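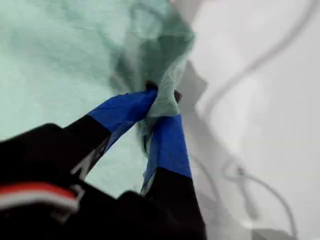 Tissu vert menthe, vue rapprochée

Assistance > Diffusion publicitaire > Incidents de livraison

Imprimer | Envoyer par e-mail

Objet : le spot Goten de 20 secondes est refusé par le contrôle automatique
Statut : résolu
Produit : Wendosent, module de livraison TV

Message initial, 9 h 40

Bonjour,

Je vous écris pour l'agence Montoya. Nous avons livré hier soir le spot de la boisson Goten, version 20 secondes, pour la campagne d'avril. La chaîne régionale de Zirkositz devait le recevoir avant midi. Le fichier est monté jusqu'à 96 % et ensuite le statut est devenu « Refusé, durée non conforme ». La durée du spot est pourtant correcte, je l'ai contrôlée dans le logiciel de montage et aussi dans un lecteur vidéo ordinaire.

J'ai fait un deuxième envoi ce matin avec le même fichier et j'ai reçu le même refus. La version longue de la même campagne est passée sans difficulté.

Je vous remercie de me dire quelle durée votre système a lue, car le message ne l'indique pas.

Réponse de l'assistance, 10 h 15

Bonjour,

Le contrôle a lu 26 secondes. Pouvez-vous vérifier si le fichier contient un carton d'identification ou du noir avant la première image ? Merci de nous communiquer également le profil de livraison choisi dans le menu.

Message du client, 10 h 50

Il y a en effet un carton avec le nom de l'annonceur et le titre, puis 2 secondes de noir avant le début du film. La chaîne nous demande ce carton depuis toujours et je ne peux pas le supprimer sans son accord. Le profil choisi est « Spot sans amorce ». Je n'ai pas changé ce réglage moi-même, il était déjà rempli quand j'ai ouvert la commande. Pour la version longue, je vois maintenant que le profil est « Spot avec amorce ».

Réponse de l'assistance, 11 h 05

C'est bien l'origine du refus. Quand une commande est dupliquée, le profil reprend la valeur par défaut du compte. Vous pouvez ouvrir la commande, choisir « Spot avec amorce », puis cliquer sur « Relancer le contrôle ». Le fichier est encore sur le serveur, il n'est pas nécessaire de l'envoyer de nouveau.

Message du client, 11 h 30

J'ai suivi ces étapes. Au premier essai le bouton « Relancer le contrôle » était gris, j'ai dû fermer la commande et l'ouvrir encore une fois. Après cela le contrôle a été accepté et la chaîne m'a confirmé la réception par courriel.

Je me permets une remarque : il serait utile que la durée lue soit écrite dans le message de refus. Vous pouvez fermer le ticket.

Réponse de l'assistance, 11 h 45

Merci pour votre retour. La remarque est transmise, et le problème du bouton gris est enregistré séparément. Nous fermons le ticket.

Tickets récents
Niveau sonore trop élevé sur un spot radio
Mention légale illisible après conversion
Modifier le titre d'un film déjà livré
Commande dupliquée : réglages non conservés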